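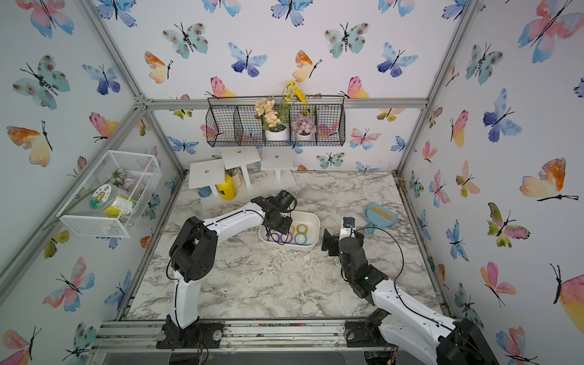 *Two-arm cell, tape tray and brush on the tabletop.*

# woltach-grip-compare

Episodes for comparing two jaw sets, Endis and Nigatu, on a two-arm cell with a fixed camera. The controller was Priveck throughout, with the same gains for both sets.

## Contents

| Item | Value |
|---|---|
| Episodes | 800 |
| Held out for evaluation | 71 |
| Control period | 40 ms |
| Max steps per episode | 1,000 |

## Task

Pick one roll of tape out of the white tray with the left arm and set it down on the tabletop. The right arm stays clear of the tray until the left has retreated. Rolls start flat and may overlap. Overlapping rolls are the harder case: the lower jaw has to get under one edge without dragging the neighbor.

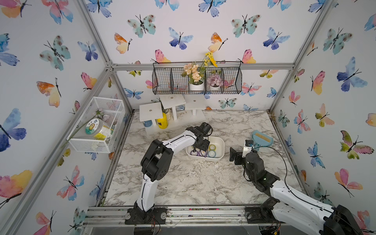

An episode counts as a success if the roll leaves the tray and is released without touching the rim. Slips after lift are tagged `slip`, and contact with a second roll is tagged `double`. Both tags can apply to one episode.

## Known issues

- Roll positions are not reset to a fixed layout. Compare jaw sets by tag rates, never by episode pairs.
- Commanded jaw width is logged; measured width is missing for Nigatu.
- The patterned wallpaper throws off background subtraction. Crop to the tabletop first.

Last updated 9 August 2026.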